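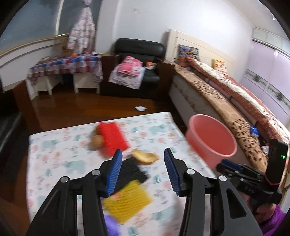

Rhiannon wanted the cloths dealt with first, and everything else could wait until she'd had her tea. So said my aunt's oldest friend, anyway, and I wasn't about to argue with her over a bucket!

I had promised Simão the room by noon (he was coming up from Litdale with two suitcases and, knowing him, a cold), and I'd spent the whole morning folding things and unfolding them again.

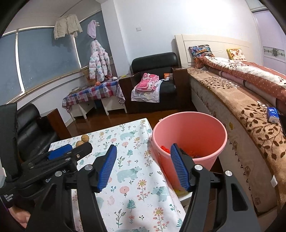 My aunt never threw out a tablecloth in her life. Every one of them had a story, usually a long one with a ferry in it. I wanted to save the polar bears for Simão, who used to give them names when he was small, so I left that cloth right where it was and went to shake out the polka-dot quilt instead. Then the doorbell rang, an hour early, and I ran down with a pillow still under my arm.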